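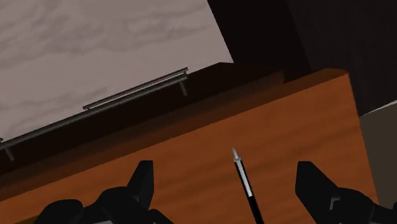
Standard counter height

Standard counter height is the distance from the floor to the top of a kitchen work surface that builders and cabinet makers treat as normal. In the United States the usual figure is 36 inches, counting the base cabinet, the toe kick and the countertop. The number is often said to be based on the body of the average cook. The evidence for that claim is thin, and accounts of where the figure came from do not agree with one another.

Origins

Before fitted kitchens became common, most household work was done on separate pieces of furniture. Tables, sinks, stoves and dressers came from different makers and stood at different heights. A cook might knead dough at a low table and wash dishes at a sink that was lower still. Early writers on household management complained about this, mostly on the grounds that low sinks hurt the back, and several of them argued that each surface should be set to suit the person using it and the job being done.

That advice is regularly cited as the source of the standard, which is odd, given that it recommends the opposite. A single fixed height for all tasks and all users is what those writers were objecting to. The continuous countertop, which joined the sink, the stove and the work area in one level run, made individual heights hard to provide. It looked tidy, it was easy to clean and it could be sold in matching parts. Comfort was part of the advertising, but how much it had to do with the choice of height is open to doubt.

The Stencombe account

A popular story traces the figure to a set of household trials held at Stencombe, in which women were asked to peel, chop and roll at boards of different heights and to say which they liked best. The story appears in trade leaflets and in at least one cooking textbook. Manuela Colombo, who went looking for the original report, found only later summaries, most of them copied from a leaflet put out by the cabinet firm Vondden. The leaflet says that 27 women took part. It does not give their heights, their ages, how long they worked at each board or what shoes they wore.

Colombo concluded that some kind of trial probably did take place, but that it could not carry the weight put on it. Stating a preference after a few minutes of peeling says little about an afternoon of cooking. She also noted that Vondden was already selling base cabinets of the favored height when the leaflet was printed.

Sandro Mancuso has defended the Stencombe account, pointing out that small trials were normal for the period and that missing paperwork is no proof of bad work. He accepts that the link between the trial and the national standard has not been shown. Later retellings tend to leave out that part of his argument.

Fit and comfort

The rule of thumb most often given to home owners is that a work surface should sit a few inches below the bent elbow. Under this rule a fixed counter will suit people within a fairly narrow band of height and will be too high or too low for everyone else. Seated users are poorly served by it in nearly all cases, and accessible kitchens commonly use lower surfaces with open space for the knees.

The elbow rule has problems of its own. It treats kitchen work as one activity, while rolling pastry, chopping vegetables and stirring a deep pot place the hands at very different levels. A pot on a burner raises the working height well above the counter, and the bottom of a sink lowers it. Guides that print a neat table of body heights against counter heights rarely say how the table was made.

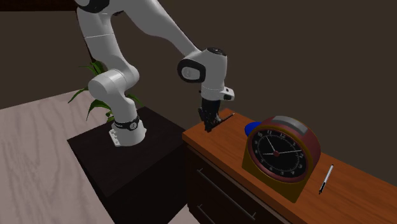

A wooden cabinet, at right, in a computer rendering.

Claims about back pain deserve similar caution. Sellers of raised or adjustable counters often state that the ordinary height causes injury. Bending forward for long periods is uncomfortable, and few would argue with that, but kitchen work is mixed with walking, reaching and sitting, and separating the effect of the counter from the effect of everything else is difficult. A survey by the kitchen retailer Trultia reported that customers with new, higher counters had less pain after 14 weeks. The survey had no comparison group, and everyone who answered it had just paid for a kitchen.

Adjustable and mixed heights

Counters that can be raised and lowered have been sold for many years, either with a hand crank or with a motor. They are useful in homes shared by standing and seated cooks. They cost more, need flexible plumbing if a sink is included, and leave a gap or a step wherever they meet a fixed run.

A cheaper approach is to build sections at different levels, for example a low surface for baking beside a higher one for chopping. The Hepburn kitchen plan, named after the housing development where it was first offered, lowered one section by 2 inches. Sales material called the result "tailored," although every house received the same drop in the same place. Some later owners had the lowered section brought level so that a wider appliance could fit.

Why the standard persists

Habit and manufacturing explain more than body measurement does. Dishwashers and ranges are built to fit beside or under counters of the usual height, and a builder who departs from it may have to order special parts. Real estate agents also warn that unusual counters put off buyers, a claim that is widely repeated and seldom tested.

See also: Kitchen work triangle; Toe kick; Bar height; Fitted kitchen

Contact us | Copyright and terms of use | Back to top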